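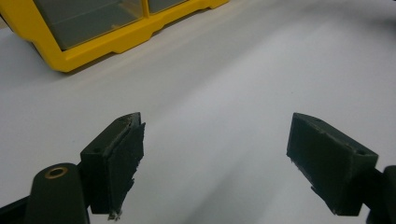
A smooth white tabletop, Stoser works, Pranda

Open day at the Stoser table works

Posted April 24, 2021

The bus from the station at Pranda takes 21 minutes and stops on the main road, a short walk downhill from the works. There is a sign at the top of the lane but it faces the other way, so if you come by bus you need to look for the timber yard and turn left just after it. I walked past the turning and had to come back.

Stoser makes tables. It used to make chairs and kitchen units as well, but the chairs went years ago and the kitchens more recently, and the building is now given over to dining tables, work tables and a smaller number of desks. I have owned one of their tables for a long time, bought second-hand with a burn mark on it, and when I saw that the spring open day was going ahead I put my name down for it.

Places had to be booked by time slot this year. We wore masks inside, the big doors at both ends were kept open, and it was cold enough that most people kept their coats on. Groups were small. Ours had a couple furnishing their first flat, two students, a man who fits out cafés and me. The guide had worked in the finishing shop before moving to the office and knew the place well. She spoke clearly over the noise, and when a machine was too loud she waited for it to stop.

The yard and the store

The tour begins in the yard, where boards come in on lorries and are checked before they go into the store. We were shown how they look for bowing, with a long straight edge laid corner to corner. A board that fails is put to one side and goes back. The guide said this happens less than it used to, as they now buy from fewer suppliers.

The store itself is a plain shed with racking up to the roof. Boards stand in it for a while before they are cut so that they settle to the temperature of the building. There is not much to see, but it smelled good, and there was a chart on the wall by the door with the humidity written on it twice a day in biro.

Cutting

The cutting hall is the largest space on the site, at over 3,000 square metres if you include the part that is curtained off. We walked along a yellow line painted on the floor and were asked to stay on it. Two saws were running. Panels go in at one end, are pushed up against a stop, and come out as tops, with the offcuts falling into a trolley. The larger offcuts become shelves and the smaller ones go to a firm in the next village that burns them for heating.

I asked about round tops. They are cut on a different machine further along, which was switched off for the day. A stack of round pieces was leaning beside it with strips of card between them.

Edging and surfaces

For me the edging shop was the best part of the tour. Anyone who has owned a cheap table knows that the edge is the first thing to go. It gets knocked by chairs, water gets into the joint, and then the strip begins to lift. Stoser sells tops with two kinds of edge, a thin one for the lower range and a thicker one with the corner rounded over, and we were handed a sample of each to pass along. The thicker one feels much nicer under the hand. You also stop noticing where the top ends and the edge starts, at least on the white.

White is what sells. We were told that it makes up most of the orders, ahead of oak and a long way ahead of the greys. The café fitter said he would have guessed the same. He also said that he stopped putting white tables in cafés because of denim, which rubs off on the edge where people lean. The guide did not argue with this. She said a damp cloth and a little washing-up liquid would shift it if you got to it the same day.

There was a longer talk about sheen. A very glossy white top shows every fingerprint and throws the ceiling lights straight back at you, which is tiring if you work at it. A dead flat white hides the prints but holds on to pencil and grease. Most of what Stoser sells sits in between, so that light falls across it as a soft band and the rest fades off into a pale grey. I had always thought of a white table as simply white. After ten minutes of tilting samples towards the doors I could see differences between three of them that had looked the same when I picked them up.

The students asked about scratches. There is a test for this, with a weighted point drawn across the surface in a line, and we saw a sample that had been through it. The marks at the light end could only be seen at an angle. Those at the heavy end you could feel with a fingernail. Scratches of the second kind cannot be polished out, and the guide was straightforward about that. Use a board for cutting, put felt under anything ceramic, and do not drag a lamp across it.

Inspection

Finished tops are looked at under long lights, first from one side and then from the other. The person doing it runs a gloved hand along each edge and then stands back and bends down to look along the surface. It takes less than a minute. A piece of blue tape goes on anything doubtful, and a second person decides. Last week 278 tops went through this room, according to the board by the door, and the number taped was written beside it in a smaller hand that I could not read from the line.

Faults on white are mostly specks. A bit of dust under the surface looks like nothing on oak and like a full stop on white. The taped tops that are still sound are sold from the shop at a lower price, and this is worth knowing if you are not fussy. We were allowed to look through the stack. On several I never found the fault at all.

Legs and packing

Legs are made elsewhere and only fitted here, so this part went quickly. The tables leave with the legs off. Threaded inserts are set into the underside at the works, and the customer does up the bolts at home. The couple asked whether a table can be taken apart and put together again many times, as they expected to move house. The answer was yes, provided that the bolts are started by hand and not forced with a driver. I can confirm this from my own table, which has moved four times.

For packing, each top is wrapped, given corner pieces and slid into a flat carton. The corners matter more than the wrapping. Almost all the damage they hear about is to corners, and almost all of that happens on stairs.

The showroom

The tour ends in the showroom, which is in the old kitchen unit building across the yard. It is bright and rather bare. The current tables are set out with space to walk between them and you may sit at them for as long as you want.

The one I had come to look at was the Ren, a rectangular dining table with a slim top and legs set right at the corners. It is priced at 892 euros in the middle size — more than I had hoped, though delivery is included. I sat at it for some time. It does not rock, and there is enough room at the ends for a person with long legs. My only complaint is that the top is thin enough for the underside of the frame to catch your knee if your chair is high.

The Stovano is the heavier one, with a thicker top and a central support. I preferred the look of it but it takes up a lot of floor. The couple from our group liked it and were measuring it with a tape when I left. Desks were at the far end and I did not spend much time there.

Small samples can be taken home free, and larger ones borrowed against a deposit. I took white in two sheens. They are on my kitchen worktop now, and in the evening with the lamp on I like the flatter one better, though in the morning it is the other way round.

Practical notes

The tour lasted a little under two hours. Wear flat closed shoes, as sandals are not allowed in the cutting hall. Ear plugs are given out at the door. Photographs are allowed except at the saws.

There is no café. A van was selling coffee and filled rolls in the yard and the queue moved quickly. Toilets are by the showroom only, so go before you start.

The route is level the whole way, apart from one ramp between inspection and packing that is quite steep. A wheelchair user would need someone behind on that part, or could ask to go round by the yard.

Parking is behind the store and was nearly full by late morning. The return bus goes from the same side of the road as the one you arrive on, because it does a loop through the village first. I waited on the wrong side and missed one.

They plan another open day in the autumn if the rules allow it. Booking is through the showroom by telephone, and the early slots go first. I have not ordered the Ren yet. I want to measure the kitchen again, and I need to find someone who will take the old table, burn mark and all.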